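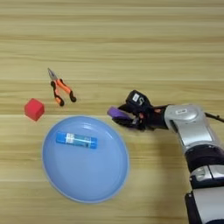 Page last changed: March, 4.15 pm

The table in the back room has now been in use as a mending table for two winters, and I have been asked by several readers to set down how it is kept. I do so with some hesitation, as the arrangements are modest and have been altered more than once. The following should be read as a record of present practice in this household and may be revised.

The table itself came from a sale at the old Drakel works, where it had stood in a drawing office. It is of pale wood with a pronounced grain, and I have declined all offers to varnish it. Small screws do go astray against the darker streaks. A cloth was tried for a time and was withdrawn after it had been glued to a picture frame.

Work is admitted to the table on the following terms. One repair is open at any time. Items waiting their turn are held on the shelf under the window, in the order in which they arrived, and a label is tied to each giving the fault as reported by the person who broke it. At the time of writing there are 11 items on the shelf, the oldest being a Brunner wall clock that has lost its minute hand. I had hoped to clear it by Christmas.

The light-blue plate is a permanent fixture. It belonged to a dinner service of which the remainder was given away, and it was retained for its raised rim, which stops small parts from rolling to the floor. Adhesives are also placed on it when in use. The glue stick is the general-purpose one and is suitable for paper and card only; it has been applied in the past to a shoe, and I would ask that this not be repeated. Stronger glues live in the tin marked Mamatum, which once held biscuits, and the tin goes back on the high shelf once the cap is on.

The needle-nose pliers with the orange and black grips are the most frequently used tool in the house. They were bought to restring a necklace and have since been employed on curtain hooks, a music stand, the catch of a suitcase and the small chain inside the cistern. A larger pair is kept in the hall cupboard — it is seldom wanted. The jaws of the smaller pair are wiped after use with a dry rag. Oil is put on the joint in spring and again in autumn, one drop only. Members of the household who borrow the pliers for the garden are reminded that there are others for that purpose, with green string tied to the handle.

The red cube has been the subject of some correspondence. It is from a set of children's building blocks and was brought to the table when the set lost its box. I have found it to be of real service as a prop: a saucer or a small frame may be leaned against it while an edge dries, and it does not mark easily. The rest of the set is in the Flosel carton in the spare room, awaiting a new lid. I had begun to make one from stiff card, lined with paper on the inside, and the corners have given more trouble than expected. The first attempt was cut too short on one side. The second fits but will not stay square, and I am considering tape.

I should like to record my thanks to Zofia Nowakowski, who read last month's entry on darning and wrote to correct my account of the right needle. Her letter also proposed that a book be kept of all repairs, with the date and the materials used. This has been adopted from the beginning of the month. The book is an ordinary lined one and hangs from a nail by the door. Entries so far concern a lampshade, the handle of a drawer, and a paper lantern which was found to be past saving and has been entered as such.

On the matter of lighting, no decision has been reached. The window serves well enough until around 2 in the afternoon, after which the overhead lamp throws the shadow of one's own head across the work. A clip lamp was borrowed and returned. Suggestions will be considered, provided that they do not involve drilling into the table.

The next entry will deal with the wall clock, if a hand of the right length can be obtained. I have so far been offered one that is too long and one that is painted gold.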